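Home batteries: the questions I get asked most

Home / Help / FAQ

I've been fitting home batteries around Stornville long enough to hear the same questions at nearly every kitchen table, so I've put my answers in one place. I update the page when somebody stumps me (last time was in October).

Do I need solar panels to have a battery?

Nope! Plenty of folks charge from the grid overnight when power is cheaper and run the house off it at dinnertime. You do need a rate plan that charges different prices at different hours, so dig out a bill and look before you call me. If you pay one flat price all day and you have no panels, a battery won't save you much, and I'd only talk about it for backup.

Will it keep my lights on in an outage?

Only if it's wired for backup, so please ask whoever is quoting you! A lot of people assume every battery does this. You need a transfer switch, and usually a small separate panel with the circuits you care about. Mine has the fridge, the furnace blower, the internet and one outlet in the kitchen. I left the dryer off and I've never missed it.

What size should I get?

Start with your bill. One house I quoted in Zendville used 637 kilowatt-hours a month, so a bit over 21 a day, and the owners wanted a battery to cover all of it. We ended up going a lot smaller, just enough for the evening hours, and they kept the difference in the bank. Covering a whole day gets expensive fast. 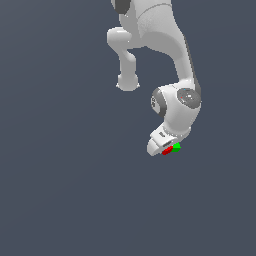 Tomás Moynihan wrote in to say he'd go bigger than I suggest: we bought small the first time, then got an electric car, and adding a second unit meant another permit and another visit from the electrician. If you think a car or a heat pump is coming, ask for the price of both sizes up front.

Fair point, Tomás, and I've started putting both prices on my quotes. Just check that the model you like can be expanded later, because some can't.

Where does it go?

Garage wall, mostly, or outside on a shaded wall if the unit is rated for it. Local rules differ on how close it can be to doors and windows, and your permit office gets the final say. I won't put one in a bedroom or a closet, so please don't ask me to!

Is it noisy?

Mine hums a little when it's working hard. I wouldn't hang it on the other side of the wall from your pillow.

Is there any upkeep?

Very little. Keep boxes and bikes away from it so air can move, and glance at the app now and then. I charge $200 for a checkup if you'd like one, and Tuesday mornings are easiest to book.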